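4. Setting up the dishwasher for first use

4.1 Set the water hardness

Use the test strip supplied with your Nisix dishwasher.

1. Dip the strip in cold tap water, then wait 60 seconds.
2. Match the color to the chart inside the door.
3. Hold the Program button until the display flashes, then enter the level from the chart.

Note: The factory setting is level 3. Homes with a water softener should use level 0. 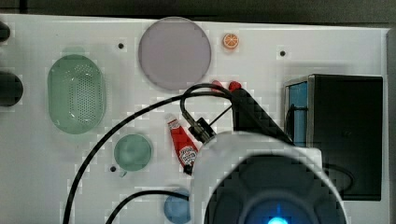
4. Unscrew the salt cap in the floor of the tub. Fill the tank with water, first use only, and add dishwasher salt until it is full.
5. Wipe away spilled grains and close the cap firmly.

Caution: Never put detergent in the salt tank. It will damage the softener, and the warranty does not cover this.

6. Run the Rinse program (12 minutes) with the racks empty. 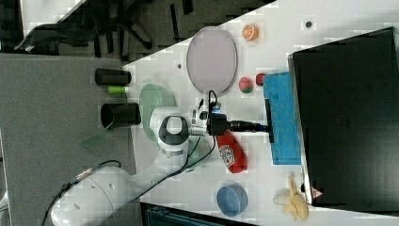
4.2 Load the racks

1. Put plastic items in the upper rack only.
2. Spin both spray arms by hand. They must turn freely.
3. Leave 30 mm between tall items and the upper spray arm.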